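Folding on the bed

I moved to Gravance in September, and since then the clean clothes have their own corner of the bedroom. First they were on a chair, and then the chair was full. So I made a rule for myself: everything goes on the bed in the afternoon, and I can not sleep until the bed is free again. It works well, because I like to sleep.

I start with the easy things. Dark clothes I leave in one heap until the end, they all look the same to me and I lose patience with them. The colored ones get folded first and go up near the headboard. Long knit pants are the difficult ones. I lay them flat along the bamboo mat, pull the legs straight, put one leg over the other, and then fold 3 times from the bottom to the waist. My aunt in Tistora rolls hers, but mine open again in the drawer.

The bamboo mat helps more than I expected - the cloth slides on it and does not catch like on a blanket. I keep the mat on the bed in the warm months anyway.
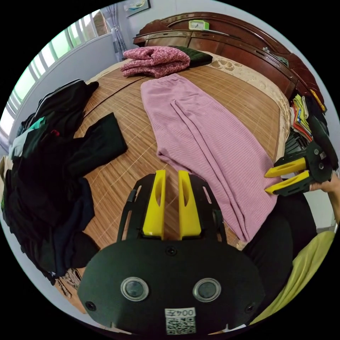
After the pants I do the socks, and the jackets go on hangers. Last time I was finished in 14 minutes, with the radio on.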